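Millach Lesson Notes

A text collection of instructional notes on mold making and casting for theater props. Maintained by Rowena Lagman. Version of 30 October 2020.

Contents

The collection holds 428 note files in plain text, taken from the handouts of the Luvbridge evening workshops. Each file covers one lesson or one part of a lesson. Longer lessons are split at the point where the class stopped for curing.

Topics by folder:

onepart: open-face molds, flat-backed castings
twopart: split molds, registration keys, pour spouts, vents
lifecast: hands and feet only
resin: mixing, pigment, slush casting
finish: seam removal, priming, paint

The lifecast folder is small. Face casting was taught at Luvbridge but the handouts were written by a guest teacher who did not give permission to share them.

File layout

File names follow the pattern folder_lesson_part.txt. Lesson numbers are three digits, padded with zeros. Part is a lowercase letter and is left out when the lesson has only one part.

Every file begins with a header of five lines: title, folder, lesson, level, materials. A blank line follows, then the body. Materials are separated by semicolons. Level is one of basic, middle or advanced, as marked on the handout. Where the handout had no level, the field reads none. Do not treat none as basic.

Text is UTF-8 with Unix line endings. Lines are not wrapped.

Glossary

glossary.tsv has 2205 rows with three columns: term, short meaning, first file where the term appears. Spelling variants have their own rows and point to the main term in the second column. Teachers used "key," "lock" and "nub" for the same feature, and all three are kept.

Measurements

Mix ratios are given as printed. Some are by weight and some by volume, and the unit is often missing in the resin folder. A file with a missing unit has the tag UNIT? at the end of the line. There are 165 such tags. They have been left in place on purpose; check the maker's data sheet before you mix anything.

Temperatures are in Fahrenheit. Cure times assume a heated room.

How the text was prepared

The handouts were scanned by Frerichs and run through text recognition. Rowena Lagman corrected the output by hand against the paper copies. Hand-drawn diagrams were dropped, so a few files refer to a drawing that is not included. Search for "see sketch" to find them.

Teacher names and student comments were removed. Brand names were kept only where a step depends on a certain product.

Known problems

Files in twopart from lesson 031 onward use "left half" and "first half" for the same piece.
The finish folder has 8 near-duplicate files from a repeated class. They differ in drying times. Neither set has been marked as correct.
Fractions were often misread in scanning. Most have been fixed. Report any that look wrong with the file name and line number.

Changes

January: header order made the same in all folders, level field added.
Current version: glossary rebuilt, Groltidine script removed from the package. The script converted the old header format and is no longer needed.

Use

Free for teaching and personal study. Keep this README with the files if you pass them on. Ask before printing the notes for sale. 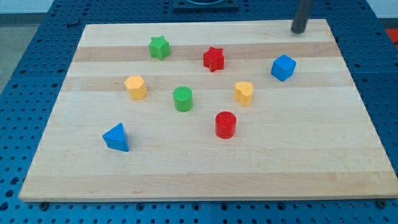 Small wooden shape blocks on a board of light and tan strips, blue perforated tabletop.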